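Stitar P2, paire de pinces à main pour l'enregistrement de gestes bimanuels

Fabricant : Cusach
Distribution et service après-vente : Gristcombe
Fiche mise à jour le 3 mai 2024

La P2 est une paire de pinces tenues à la main, destinée aux équipes qui enregistrent des démonstrations humaines pour entraîner des bras robotisés. L'opérateur travaille directement avec les pinces, sans bras maître ni manette. Les trajectoires des deux mains et l'ouverture des mors sont enregistrées ensemble, puis exportées vers le logiciel de commande du client.

Le kit remplace la P1, retirée du catalogue en avril. Les supports de marqueurs de la P1 ne se montent pas sur la P2. Les mors, eux, sont compatibles.

À qui s'adresse ce matériel

La P2 convient aux laboratoires et aux bureaux d'études qui ont déjà un poste de capture et un ordinateur d'acquisition. Elle se prête aux tâches de table à deux mains : ouvrir et fermer des boîtes, poser un couvercle, trier, plier, assembler des pièces légères. Elle n'est pas prévue pour le vissage en force, ni pour les objets de plus de 2 kg tenus à une seule pince.

Les pinces sont filaires. Ce choix impose de réfléchir au passage des câbles avant la première séance, mais il n'y a pas de batterie à surveiller et les deux côtés restent sur la même horloge. Une version sans fil est à l'étude chez Cusach, sans date annoncée.

Exemple de tâche : le couvercle transparent

Parmi les tâches livrées avec le guide de prise en main figure le soulèvement d'un couvercle rigide à deux pinces. Le couvercle doit rester à peu près horizontal et les deux mains doivent monter à la même vitesse, faute de quoi il se met en biais. C'est un bon exercice pour régler la force de serrage et vérifier que les deux trajectoires sont cohérentes.

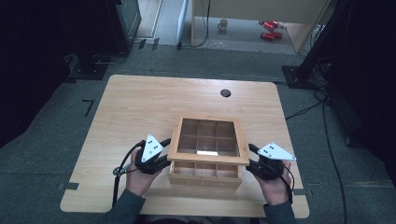 Nic Aodha, qui nous a écrit après six semaines d'utilisation, trouve la prise latérale plus fatigante qu'annoncé : au bout d'une heure, les poignets tirent, surtout le gauche, et les séances ont dû être raccourcies. Le suivi, en revanche, n'a posé aucun problème une fois les plaques bien serrées. Il manquerait surtout au kit une seconde longueur de câble pour les postes où l'ordinateur est loin de la table.

Sur ce dernier point, la rallonge est disponible en option (voir plus bas). Pour la fatigue, nous conseillons des séries courtes avec une pause entre chaque, et une table réglée un peu plus bas que pour un travail de bureau.

Les pinces

Le corps est noir, identique à gauche et à droite. Chaque pince porte sur le dessus une plaque triangulaire blanche imprimée de points noirs, qui sert de repère au système de suivi. Les deux motifs sont différents. Si les plaques sont interverties au remontage, le logiciel affiche une alerte au démarrage et refuse l'enregistrement.

Les plaques se nettoient avec un chiffon sec. L'alcool attaque l'impression. Une plaque rayée ou jaunie doit être remplacée, même si le suivi semble encore correct.

Les mors s'usent plus vite sur le bois brut et le carton que sur le plastique. Comptez 2 000 cycles de serrage avant un premier contrôle. Le compteur est accessible dans l'onglet Maintenance.

Installation du poste

Prévoir une table stable, dégagée sur les côtés. Les câbles doivent pendre librement le long des avant-bras et rejoindre le sol sans passer sur la zone de travail. Une table à surface mate est préférable sous un éclairage de plafond.

Marquer la position de la table au sol avec du ruban adhésif. Si la table bouge entre deux séances, le calibrage est à refaire. L'opération prend 7 minutes avec la mire fournie.

Les manches amples gênent le suivi lorsqu'elles remontent devant les plaques. Des manches ajustées suffisent, il n'y a pas de tenue particulière à prévoir.

Contenu du kit

2 pinces P2 avec câble
2 plaques de marqueurs montées
2 jeux de mors de rechange
1 boîtier de synchronisation
1 mire de calibrage
1 guide de prise en main en français et en anglais
Licence du logiciel d'enregistrement pour un poste

La table, les objets à manipuler et l'ordinateur ne sont pas fournis.

Options

Rallonge de câble, vendue par paire
Plaques de marqueurs de rechange, vendues par paire
Mors étroits pour objets minces
Valise de transport rigide
Licence pour poste supplémentaire

Les mors étroits demandent un nouveau réglage de l'ouverture. La procédure est décrite au chapitre 6 du guide.

Limites connues

Le suivi se dégrade lorsqu'une pince passe derrière l'autre ou lorsqu'un objet levé masque une plaque. Les passages perdus sont signalés dans le fichier et peuvent être écartés à l'export. Les panneaux transparents peuvent produire des reflets ; un éclairage diffus corrige la plupart des cas.

La force de serrage est indiquée à titre relatif. La P2 ne remplace pas un capteur d'effort étalonné.

Garantie et commande

Garantie de 2 ans, pièces et main-d'œuvre, hors mors et plaques. Les retours se font auprès de Gristcombe, dans l'emballage d'origine si possible. Prix sur devis, tarif enseignement sur justificatif. Pour un kit de prêt, précisez dans votre demande la tâche prévue et les dimensions de la table.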